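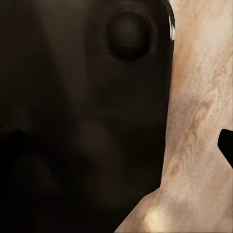
Iara Vergara reckons the wrist camera should be thrown out of the policy altogether, and she has told me so in a comment, two emails and a code review that was supposed to be about linting. Her argument is that a view which is mostly gripper teaches the network mostly about gripper. I have spent the past week trying to prove her wrong and have so far managed to prove her slightly right.

The setup, for anyone who skipped the February posts: Clotari is the simulator, Truvstead is my increasingly haunted training code, and the countertop has a marbled texture I picked at midnight and now can't change without invalidating everything. The policy gets a wide view, the wrist view and the joint angles. It is meant to reach down and pick things up. Some days it does.

I went through 1,683 wrist frames with a little script that renders the segmentation mask and works out how much of each one is robot. In sim you get the masks for free, so I have no excuse for not doing this months ago. The worst frames are about three-quarters dark plastic-coloured nothing, with a strip of counter down one side. The encoder squashes that to the same thumbnail size as everything else and then, bless it, looks for meaning.

First attempt: mask the gripper pixels to flat grey. Success over 100 rollouts got worse. My theory is that the network had been reading the finger position off the dark blob, joint angles be damned, and I'd taken away its favourite crutch. Second attempt: crop to the strip of counter. Better, until the wrist rotated and the crop was full of gripper again, because I'd hard-coded the crop like an animal.

Third attempt is the one I'm keeping for now. I moved the camera mount 3 centimetres outboard in the model file, tilted it back a touch, and left the network alone. No clever attention module, no new loss. It took four minutes, three of which were me looking for the sign convention on the pitch axis.

Gebremedhin Assefa asked whether the specular highlights on the counter matter too. Probably. I've got a branch that jitters the light position and the gloss, and it trains at the speed of a council roadworks crew, so ask me again when it finishes.

Still to do: re-render the old demos from the new mount, fix the near clipping plane while I'm in there, and reply to Iara. I've been putting the last one off.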